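Triltwood Community Boards > Local > Makers, Shops and Trades
Thread: Kundbridge open day, who went?

benchdog_ray
Started this because the other thread got buried under parking complaints. I went to the Kundbridge open day in March, got there when the doors opened and stayed until they started sweeping. Curious what other people made of it. I used to do line maintenance at a bakery so I have my own opinions about machines that pick things up, but I'll let somebody else go first.

pmarsh_2126
I went for the last hour. Parking was bad, yes. I liked it. They had two arms on a table handling grocery boxes and a sign-up sheet if you wanted to drive them. I signed up and never got called, the sheet was too long by then. The person running that part was Suryani Chong and she answered every question I had, including some dumb ones.

old_gantry
I left early. It was slow. My grandson could have cleared that table in the time it took the arm to close on one box. I don't see what there was to be impressed by.

benchdog_ray
Slow compared to what? At the bakery our pick and place was very fast and it could do one thing. If a tray came down the belt crooked it would jam and I'd get a call at 2 in the morning. What they showed was boxes put down any way the visitors felt like putting them down. That's the hard part.

old_gantry
I understand it's the hard part. I'm saying that after all the flyers I expected to see it done. One of the runs I watched ended with a box on its side and the operator stood it back up by hand.

tealkettle
Took my two kids. They did get called, because we signed up first thing. You hold a pair of handles and the arms follow you. My daughter is nine and she had it down in a couple of minutes. My son kept squeezing too hard and dented a carton. The staff didn't mind, they said dented ones go back in the pile because real shelves have dented boxes too.

Only complaint from us: no place to sit and the bathroom was through the office and up a flight of stairs.

pmarsh_2126
That's what I wanted to ask about. When your kids drove it, was it recording?

tealkettle
They asked first. There was a form. I said it was fine to record the arms but I didn't want the kids' names on anything, and they crossed that line out and initialed it.

hexkey_lou
Did anyone catch what gripper they were using? I asked the guy at the front and he said Gerkance made the fingers but I didn't know if he meant the whole hand or only the tips.

benchdog_ray
Tips only, from what I was told. The hand is their own. Gerkance is the little machine shop over by the rail spur. They did fixtures for us years ago and they were good but you had to call three times to get a quote.

hexkey_lou
Thanks. I've called twice so far.

old_gantry
How much of that day was a sales pitch? I walked past a table with an Antunes banner on it and a fellow handed me a folder before I'd said a word.

pmarsh_2126
Antunes is the distributor that wants to use it. They run the warehouse out past the county line. The folder was a hiring folder, they want people to run returns. I didn't take it as a pitch for the arms.

old_gantry
So they're hiring people to do returns and paying for a machine to do returns. You see my problem.

tealkettle
I asked about that at the talk. The answer was that returns come in faster than they can sort them and the machine would take the shelf-stable boxes, cereal and crackers and so on, and people would do glass and anything leaking. I don't know if I believe all of it but it was a straight answer.

old_gantry
It's a straight answer for this year.

marisol_k
Joining in because my sister works the floor at Antunes. She says they have been told no positions get cut, in writing, but the writing only covers people already there. So both of you are sort of right. She's not worried herself. She'd be happy to never open another case of crackers.

benchdog_ray
That matches my experience. When we put the second line in at the bakery they didn't let anyone go, they just stopped replacing people. Took a few years to notice.

Back to the demo itself. Did anybody stay for the talk about how many tries they need? I came in halfway through.

pmarsh_2126
I did. She said they collect roughly 400 runs of a task before they bother training on it. A run is a person driving the arms from start to finish on one job. Then they let it try without a person and watch where it goes wrong, and they go back and drive more of whatever it was bad at. The failures they'd written down were on a whiteboard next to the coffee. A lot of them said "corner."

hexkey_lou
Corner meaning it grabs the box by a corner?

pmarsh_2126
I took it that way. It comes in at an angle, gets one corner, and the box spins. Tall thin boxes are worse. She said they'd moved the start pose and that helped some, and that she'd like softer tips but the softer ones wear out.

old_gantry
Every shop has that whiteboard. I'll give them credit for leaving it up with visitors in the building.

benchdog_ray
That's the nicest thing you've said in this thread.

old_gantry
Don't get used to it.

nightshift_dee
I work nights so I only made the first part. What I noticed was they had regular store cereal on the table, Frosted Mini-Wheats and Apple Jacks, stuff you know. At the trade show I went to a while back it was all plain foam blocks. I'd trust it more with the real thing.

tealkettle
My kids noticed the cereal before they noticed the robots.

hexkey_lou
Real boxes matter for the printing too. Shiny cartons throw glare and cameras don't like that. We had a label reader that went blind every afternoon when the sun came through the dock door. We ended up hanging a moving blanket.

marisol_k
Does anyone have a picture of the table? My sister wants to see if it looks anything like the stations they were told about.

nightshift_dee
I have one from the wrist camera. They were letting people save a picture off the screen at the desk.

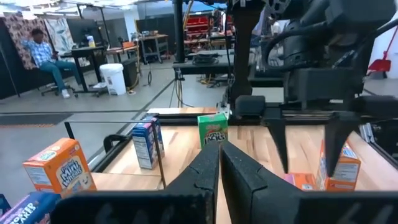

pmarsh_2126
Can an ordinary person get onto the list to drive the arms outside of an open day?

benchdog_ray
They take outside drivers on weekday evenings, you email the front office and they send you a one-hour slot with the same consent form tealkettle had.

marisol_k
Sent the picture to her. She says the table is lower than the mockup they were shown and theirs has a conveyor feeding it. She also says they were told cartons only, same as what tealkettle heard.

old_gantry
A conveyor changes things. Now the box is moving while you reach for it. I'd want to see that before I signed anything if I was Antunes.

benchdog_ray
You can index the belt. Stop, pick, go. It costs you time but it's simple and it works. We ran that way on the cake side.

old_gantry
Then you're back to slow.

benchdog_ray
Slow and running all night is fine for returns. Nobody's waiting at the other end for a box of cereal somebody sent back.

nightshift_dee
Speaking as somebody who is up all night, running unattended worries me more than slow does. Who clears it when it drops something? If it's one person covering ten of those tables plus their own job, that's a bad shift.

marisol_k
I'll ask her. I don't think they've been told.

hexkey_lou
Did anyone see the emergency stop get used? I saw a red button on the visitor side but I never saw it pressed.

tealkettle
My son pressed it. He was told he could, they have every driver press it once before starting. The arms stopped and held where they were and then somebody had to reset it at the desk.

hexkey_lou
Good. That's the right way to do it. The last place I worked, half the crew had never touched theirs.

pmarsh_2126
For anybody planning on the next one, entry was free but they capped it at 100 people inside at a time, so there was a line at the door by late morning. Go early or go in the last hour. The sign-up sheet is on a clipboard on the left as you come in and it's easy to walk right by it.

old_gantry
Is there a next one?

pmarsh_2126
She said fall. No date yet.

old_gantry
I may go. I want to see it with the belt.

benchdog_ray
I'll save you a spot on the clipboard.

marisol_k
Update from my sister: one person per four stations, and that person doesn't have another job on top. That's the plan as of this week anyway. She got it from her lead, so take it for what it is.

nightshift_dee
Four I could live with. Thanks for asking her.

hexkey_lou
Gerkance called me back, by the way. Third call.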